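3.2 Storage of shared utensils

Households in the Conwood sample kept chopsticks loose, in drawers or open containers (Figure 3). Of 256 respondents, 30 reported a fixed place for each type.

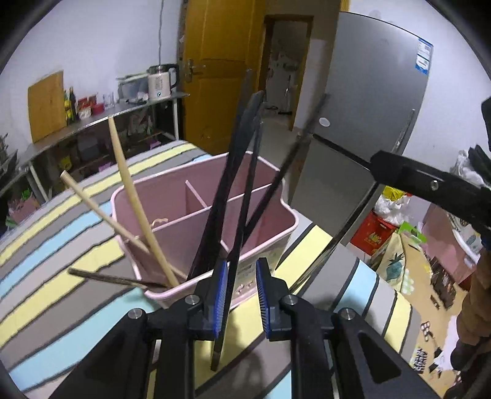 Mixed storage was more common in homes with three or more adults. Tsikata and Mihăilă found the same pattern in Hestovine — though their survey left out renters. 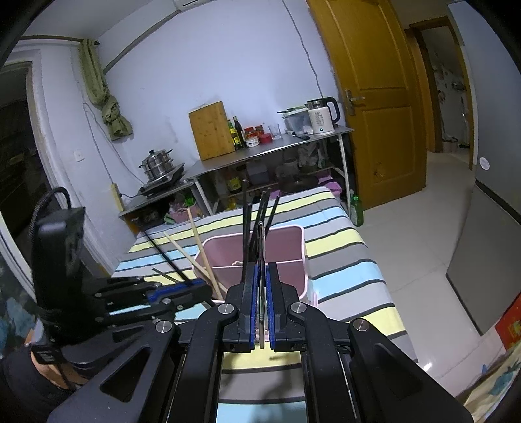 Income had no clear effect. Age did, and we return to it in Section 4.

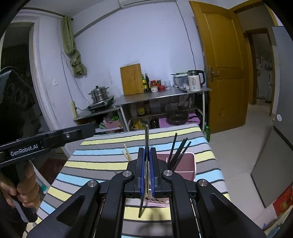 Interviews were repeated in October with 10 households.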